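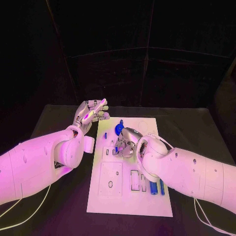
Blog > Light and Color > Metamerism under narrow-band LEDs

Two gray paint chips sat on my desk for most of March. Under the window they matched. Under the ceiling light they matched. Under a magenta LED strip one of them went the color of raw salmon and the other stayed close to plum. Same chips, same eyes, same desk. The effect is called metamerism, and I have been meaning to write up my notes on it since Nele Nijs asked me why the curtains she ordered looked wrong in her hallway.

Start with what a surface does. It reflects some fraction of the light that hits it at each wavelength. Plot that fraction from 400 to 700 nanometers and you have the reflectance curve. The light source has its own curve, the spectral power distribution. Multiply the two, point by point, and you get the light that reaches the eye. The eye then throws nearly all of it away and keeps three numbers, one for each cone type.

Three numbers can't describe a whole curve. Many different curves give the same three numbers under a given light, and those are metamers. Change the light and the products change, and the three numbers may no longer agree. The match breaks.

Under daylight or an old filament bulb, the source curve is broad and fairly smooth. Pigments also tend to have broad, smooth curves. A pair that matches under one broad source usually comes close under another. Close is good enough for walls and bad for upholstery next to walls.

An RGB strip is a different animal. It has three humps: blue near 460, green near 525, red near 630. The exact peaks vary with the batch. Set it to magenta and the green channel is off or almost off, so there is very little light between the blue hump and the red one. Whatever a pigment does in that gap stops mattering. Two things follow.

First, surfaces that differ only in the gap become identical. A dull green and a dark gray can end up as the same murky purple. Second, surfaces that differ right at one of the peaks are pulled apart, even if the difference was small enough to average out in daylight. My two chips are the second case. One was mixed from black and white. The other was mixed from a blue, a brown and white, and its curve climbs at the red end. In daylight the climb is balanced by dips elsewhere. Under magenta the dips are mostly in the gap and the climb is what you see.

White surfaces behave more simply. A clean white reflects a high fraction everywhere, so it takes on the color of the source. If the whole room is lit that way and you stay in it for a while, your eye adapts and starts to pull white back toward neutral. It never gets all the way there with a strongly colored source. I timed myself once with a sheet of copy paper, and after 19 minutes I would still have called it pink. Stepping out into the corridor afterward, everything there was green. That faded within a minute or two.

Bare metal depends on the metal. Steel and aluminum are close to neutral, so highlights on them copy the lamp. Copper and gold have reflectance curves that rise toward the red, so their highlights are tinted even under white light. Plastics and glossy paint go back to copying the lamp, because the shine comes off the top surface before the light meets any pigment. This is useful. If you want to know what color a light is, look at a highlight on something glossy.

On color rendering numbers. The figure printed on most bulb boxes is CRI, the general index, which averages eight pale test colors. None of the eight is a saturated red. There is a ninth test color that is, usually listed as R9, and many cheap lamps leave it off the box. Teun Kramer lent me a Mostby desk lamp with a decent general score and an R9 of 40. Skin looks gray under it. Tomatoes look brown. For paperwork it is fine.

For a colored strip, CRI means nothing. The index compares a lamp with a white reference of similar color temperature, and magenta has no color temperature. There is no single wavelength for magenta either. It is what the visual system reports when the long and short cones are stimulated and the medium ones are not, or not much. You can mix it but you can't find it in a rainbow.

Back to the curtains. Nele's fabric came from Drorklow and was matched against a wall paint by the shop, under the shop's tubes. Her hallway has a dimmable LED fixture with a phosphor white channel and an RGB channel that she leaves on low. The swatch and the wall agreed by the window and disagreed at the far end. I took both pieces home and looked at them under four sources:

Overcast daylight, north window: match.
Halogen, dimmed: slight difference, fabric warmer.
Phosphor white LED: match, or near enough.
RGB strip mixed to white: obvious mismatch, fabric pink.

The last line is the diagnosis. White mixed from three narrow humps looks like any other white when it falls on copy paper, and does very poorly on dyed cloth. She turned off the RGB channel and kept the curtains.

If you want to check a pair of materials yourself, you don't need a light booth. Use one broad source and one narrow one. Lay the samples flat with their edges touching, because a gap between them hides small differences. Keep the viewing angle the same when you change lights. Give your eyes a few minutes after each switch. Don't judge from a phone picture. The camera has its own three filters, they are not the same as your cones, and it will report matches and mismatches that you would not see in person.

Mahtab Ebrahimi wrote to ask whether the strip's brightness matters. At normal room levels, not much. Most dimmers of this type switch the LEDs on and off quickly, mine at 1000 cycles a second, and that leaves the peaks more or less where they were. Dimming by current shifts them a little. I haven't measured how much. The borrowed spectrometer went back to Teun before I got to it.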